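Wimbridge Household Tasks Project
Progress report on data collection
2024-02-24

Summary

Collection for the bathroom task set is on schedule. We have 2204 accepted demonstrations, against a target for this period that we set out in the original plan. Another 287 were recorded and rejected at review. The second arm has been ordered from Vondau but has not shipped, so all work in this period was done at one station.

Work done in this period

The station at the Wimbridge site was built around a full-size bathroom vanity with a basin and a working-height counter. The arm is a Franka Emika mounted on a wooden platform next to it. We spent the first part of the period on placement. The arm has to reach the far side of the basin without folding up against its own base, and our first position did not allow that. Moving the platform fixed it, but it meant repeating the camera calibration and throwing out the early trial recordings. None of those are in the totals above.

The task list now has 14 tasks. Most are short: pick up an item from the counter and put it down somewhere else, turn an item so its label or nozzle points a given way, move the faucet lever. Two are longer and chain several of these steps together. Operators drive the arm by teleoperation and give each attempt a one-line written instruction, which is stored with the recording.

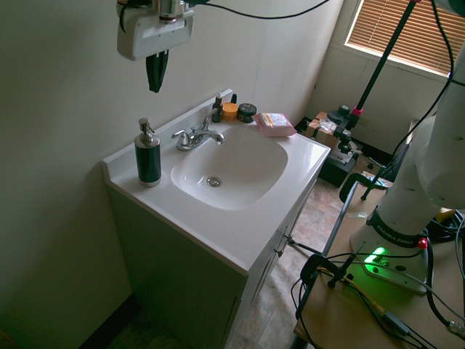

Item layout is changed between sessions from a printed sheet. Early on, operators set out the counter by habit and the layouts came out too much alike. A model trained on that data did well on layouts it had seen and poorly on anything else. After we started using the sheets the gap became smaller, though it is still there for small round items such as jars and droppers.

Review and labeling

Every recording is checked by a second person before it is accepted. The common reasons for rejection were:

Item dropped and not recovered
Operator pause long enough to confuse the model
Written instruction does not match the action
Camera stream missing or out of step with the arm data

The last of these was a software fault in the Tonus recorder and accounted for a large share of the early rejections. It was patched and has not come back. We keep rejected recordings in a separate folder, as the Cosgrove team has asked to use the failed grasps for its own work on error detection.

Problems and delays

Delivery of the second arm is the main one. We had planned to run two stations in parallel by now – that has slipped, and the supplier's current date is July. If it slips again we will ask to move some of the equipment budget into operator hours and run a longer day at the existing station.

Glossy and reflective objects remain hard. Chrome and silver surfaces upset the depth readings, and the model tends to close the gripper early near them. We are testing a change in lighting before spending time on new hardware.

Cable routing also cost us some sessions. A loose connector on the platform stopped recording partway through on several occasions. The connections are now checked at the start of each session.

Plan for the next period

Finish the two long tasks, where we have the fewest accepted recordings. Add new containers and bottles so that the set is less tied to particular objects. Run the first full evaluation on layouts held back from training, and send the results with the next report. Work on the kitchen station will start once the second arm is on site.

Spending is within budget. The statement is attached separately.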